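The Long Afternoon of the Spare Room

Every house I have lived in has had a room that was going to be something. In the first it was a nursery, then a darkroom, then the place where the ironing board stood with its legs out, like a calf. In the present one, a weatherboard on a slope outside Gradholm, it is called the study, and the only thing ever studied in it is the ceiling.

The spare room is a fairly recent luxury. A household manual printed in 1787, which I bought at a church fete for less than the price of the scones, has plenty to say about where to put a guest and nothing at all about a room kept for the purpose. Guests went in with the children, or the children went in with the cheese. You did not have a bed standing idle eleven months of the year under a doona nobody liked enough to sleep beneath.

Now we do, and we pay handsomely for it. When we bought our place the agent walked us through at a trot, slowed down at the fourth door and said the word "flexible". I have since learned to fear it. A flexible room is one in which the power point is behind the wardrobe.

What the room wants to be

Over the past year, of course, the flexible room was finally called up for service. Half the street discovered that the kitchen table was no place to hold down a job, and the spare beds went out on the nature strip. By July you could have furnished a modest motel from ours. I took the bed apart myself, with an Allen key and a good deal of language, and put the slats in the carport, where they remain.

In came the desk. It was an Olen, the longer one, bought on the strength of a photograph in which it held a single pear. Ours holds a printer, two mugs, a box of receipts and the instructions for the desk. The chair is an Asante and goes up beautifully - coming down it prefers to choose its own moment, usually during a phone call with the bank.

I should say that other people manage this better. A friend across the valley did hers in a weekend, with shelves, and has the nerve to keep a fern in there. I have been in rooms where every object faces the same way and the cords run off quietly under the skirting, and I have come home and kicked my own wastepaper basket. 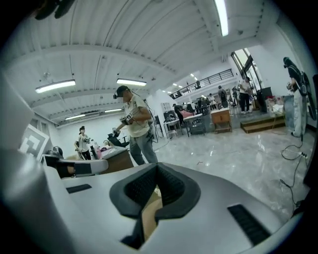

Four walls and a colour

Then there is the paint. I had assumed white. The man at the hardware shop gave me a fan deck with 30 whites in it and went off to lunch. We settled on one called Nodolau, described on the card as "a white with a memory of oats", and I am sorry to report that this is exactly right. On an overcast morning it is like working inside a bowl of porridge.

The whole business has cost us $524 so far, if you leave out the blind, and I do leave out the blind. It came in the wrong width and has been hung in the laundry, where the window is also the wrong width, though in a different direction.

My mother-in-law rang last week to ask whether she might come and stay. She has always liked the little room at the back, she said, for the quiet. I told her we would love to have her. Then I went out to the carport with a torch and started counting slats.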